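3. The student project

3.1 Setting and participants

The project was carried out in the second-year module on automation at Trarnbridge, which is taken by students of mechanical engineering and by a smaller group from computing. In the year reported here, 30 students were enrolled. They were divided into teams of five, each with at least one member from either programme. Teams were formed by the module leader (Öberg) before the first meeting and were kept unchanged until the final demonstration in December. Students were not asked to state a preference for a partner, although requests to move on grounds of timetable were considered and two were granted.

All teams met on Tuesday for a supervised session, and were free to work in their own time between sessions. Most had written short programs in their first year, but few had given instructions to a robot arm of any kind. A short questionnaire on earlier experience was given at the first meeting and is discussed in Section 5.

Ethical approval was given by the department. Students could decline to have their work used in the study without any effect on their marks, and their decisions were not known to the teaching staff until the marks had been returned.

3.2 The sorting task

Each team was asked to write a controller that would pick up small blocks from a table top, one at a time, and place them in a line in an order laid down in the task sheet. The work was done wholly in simulation. The simulated room, known to students as Prurnden, was prepared over the summer by Karppinen and Wannasri and was supplied to all teams in the same form. Teams were allowed to change the starting positions of the blocks for their own tests, but not the shapes or the colours, and not the arm.

Two views were made available while a program was running. One looks across the table and takes in the arm and its surroundings; the other looks down past the fingers of the gripper. The second was the only view that a controller was permitted to use. The first was provided for the students themselves, so that they could follow the movement of the arm and find faults in it. Figure 2 gives one still from each.

The wood pattern of the table top was chosen on purpose. An earlier version of the room, used in a trial with a small group, had a plain grey table, and nearly every team in that trial separated the blocks from the background with a single brightness threshold. The method worked well enough to earn full marks and taught them very little. With strong grain and patches of orange and brown under the blocks, and with shadows beside them, a threshold of that kind tends to pick up parts of the table as well. Students then have to consider hue, shape or both.

Colour was treated in a similar way. The set includes two purple pieces and two that are green or close to it, and the task sheet refers to blocks by colour and length together. A team that sorted by colour name alone would therefore meet an unclear case early in its testing - in the view of the authors a useful moment at which to introduce the idea of a confidence value.

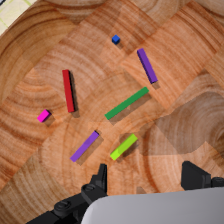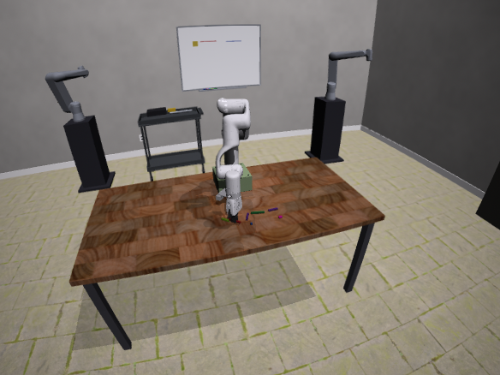 Figure 2. The Prurnden room in use: view past the open gripper (first) and view across the table (second).

3.3 Course of the work

The work was set out in three stages. In the first, teams wrote a program that reported the position and angle of every block without moving the arm. In the second, they moved the gripper to a point over a chosen block and turned it to match the angle of the block. Only in the third did they close the fingers, lift and place. A team could pass to the next stage when a member of staff had seen the present one run from a fresh start.

The first stage took longer than had been planned. Several teams treated the shadow beside a long block as part of the block itself, which moved the reported centre to one side and, for the shorter pieces, gave an angle that was plainly wrong. Thambiah, who supervised four of the teams, advised them to draw the reported outline over the view before changing any code. Those that followed the advice generally found the fault within one session. One team chose instead to correct its results by a fixed distance, and had to remove this correction again when the blocks were moved.

In the second stage the main difficulty lay in the angle of the wrist. A bar may be gripped equally well at two angles half a turn apart, and many first attempts took whichever angle the program happened to return. The arm would then make a long and needless turn, or reach the limit of the joint and stop. Teams were given no code for this case. They were given a half-page note on the joint limits of the arm, and it was left to them to see how it applied.

The third stage brought fewer problems of vision and more of order. Where two bars lay close together, a finger lowered beside one could push the other. Some teams responded by taking the outermost blocks first; others made a fresh estimate of all positions after every lift. Both were accepted. The second is slower, but it does not depend on the remaining blocks having stayed where they were.

3.4 Records kept

Each run made by a team was stored with the version of the program that produced it, the starting positions of the blocks and a short comment entered by the students. The comment was required, and a run could not be stored without one. In total 117 runs from the third stage were complete enough to be used in the analysis. Runs that had been stopped by hand in the opening seconds were left out, as were those made by staff while checking the room.

Teams also kept a shared notebook in Fesance, the online notebook used across the school. Entries were read by Dahlgren and Karppinen separately, and each entry was marked as planning, testing, finding a fault or other. Where the two readers differed, the entry was discussed until they agreed. The marking scheme was adapted from one used in the programming module of the previous year, with the category for finding a fault added after a first reading of 40 entries.

The final demonstration was marked on three starting layouts that the teams had not seen before. A layout was counted as passed if every block was placed in the correct order and none had been dropped outside the line. Time was recorded but carried no marks - a decision announced at the start, and one that several teams asked about again in the last week.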